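The work began at four in the afternoon, when the other shift had gone home and the corridor at Nolletti was quiet enough to hear the fans. I put on the gloves, then the headset, and waited for the green word to come.

There were 300 demonstrations in the order. Each one was the same: take the bowl, carry it over the board, set it down beside the sink, let go. If the hand trembled, we kept it. If the bowl fell, we kept that also, in another folder. The customer was Kairys, and Kairys wanted 60 by night.

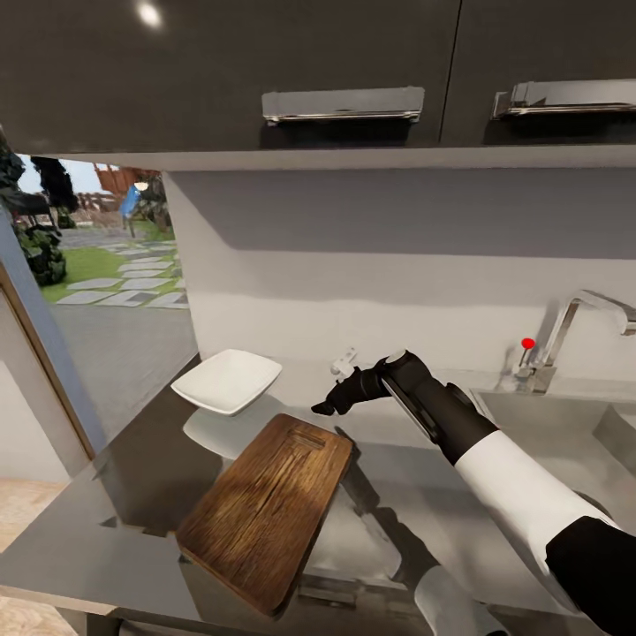 My mother had a kitchen with one window, and I learned everything in it by having my hands moved. She stood behind me and put her fingers over my fingers, and together we pressed the dough, and she did not explain. I was thinking of her when I brought the black hand in over the gray counter and stopped it close to the white bowl. Outside that kitchen there was a lawn with stepping stones. I had worked in it for two months and I still wanted to walk on them.

I closed my fingers, and the hand closed its fingers, a very small moment later. This delay was the hard part of the job. You learn to be patient with it, like with an old relative who answers after a pause. The bowl came up. I carried it across too fast and the supervisor's voice said in my ear, "Slower. It will copy you."

So I went slower. I did it 15 times, and then I rested my wrists, and then I did it again. Sometime in the evening I noticed that I was putting the bowl down the way my mother did, with a small turn to the right before letting go. She always did this. I do not know why. Maybe her table was not flat.

I told the supervisor. I thought he would ask me to repeat those ones.

"Is the bowl where it should be?" he said.

"Yes."

"Then it is fine."

In August they ran the first trained model, and we were allowed to watch on the big screen. The arm came in from the right side with no person inside it. It took the bowl, too carefully, and carried it over the board. It lowered it to the counter. I had my hands in my pockets and I felt them move.

The bowl turned a little to the right, and the fingers opened.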